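Shore day in Skemon – ship excursion or do it yourself?
6 min read

tidewater_lou
We're on the February sailing that stops at Skemon for 8 hours. The ship wants 200 dollars a head for the "Highlights and Harbor" coach tour, and as far as I can tell the highlights are the harbor. Has anyone just walked off and managed on their own? Two of us, reasonable knees, no interest in a pearl demonstration.

gangway_gus
Did it in 2019. Walk off, turn left, ignore the first row of taxis, take the local bus from outside the fish hall. It goes up to Tirov, the old town on the hill, and comes back by the same road. You can see everything the coach sees, with fewer announcements about the restroom.

bunkmate47
Gus, the bus doesn't leave from the fish hall anymore. They moved the stop behind the ferry office when the new terminal opened. We stood at the fish hall for a long while before a man selling squid took pity on us.

gangway_gus
Then I withdraw the fish hall. The squid were always good company, though.

PromenadeDeckPat
I'm going to be the wet blanket. Skemon is a tender port if the swell is up, and when that happens your 8 hours is closer to five. Independent people get their tender tickets after the tour groups have gone. If you're on the ship's coach and it gets a flat, the ship waits. If you're on the Tirov bus and it gets a flat, you wave.

tidewater_lou
Has anyone here personally been left behind, or is it always a cousin?

PromenadeDeckPat
It was the couple at our dinner table. They rejoined two ports later with matching hats and a bill they wouldn't discuss.

saltine
The hats may have been worth it.

Lou, I'd go on your own. My rules, learned slowly: be back at the pier 100 minutes before all aboard, keep ship's time on your watch, and carry cash for the bus because the driver will look at your card as if you'd handed him a leaf. The road up to Tirov is fine. The streets inside it are cobbles, the old round kind, and they go through thin soles like a rumor goes through the buffet line. I wore deck shoes and spent the evening with my feet in the ice bucket. Take proper walking shoes, and something cushioned inside them.
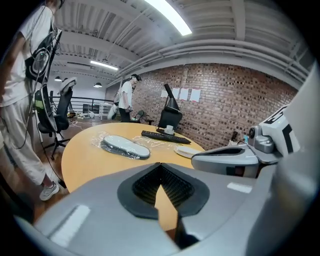

Places to stop in Tirov, in the order you reach them
1. The cistern, cool and dark, small fee at the door.
2. Onuoha's, the bakery halfway up. Get the cheese thing. It has a name, but pointing works.
3. The lookout past the chapel. You can see your ship from there, which helps Pat's sort of person relax.

bunkmate47
Agree on Onuoha's, disagree on the cistern. It's a damp room with a gift shop. Spend the time at the lookout.

saltine
It is a very good damp room.

mrs_halyard
Middle way: we booked a small van with Skikeo, the outfit with the kiosk inside the terminal. Hotel-style pickup at the pier, up to Tirov and along the coast, 24 of us in two vans. Cheaper than the ship and they knew our sailing time without being told. The commentary was mostly about the guide's brother-in-law, but he sounds like an interesting man.

PromenadeDeckPat
And who pays if the van is late?

mrs_halyard
Read their terms before you book, same as anyone's. We were back with enough time to be bored on the pier.

gangway_gus
Being bored on the pier is half of cruising.

tidewater_lou
Thanks, all. Current plan is the bus up, the cheese thing, the lookout, and the bus down. My other half has read Pat's posts and would like the van. We're negotiating. Does the bus run on Skemon's own clock or does it leave when it's full?

bunkmate47
Full. Sit on the right going up.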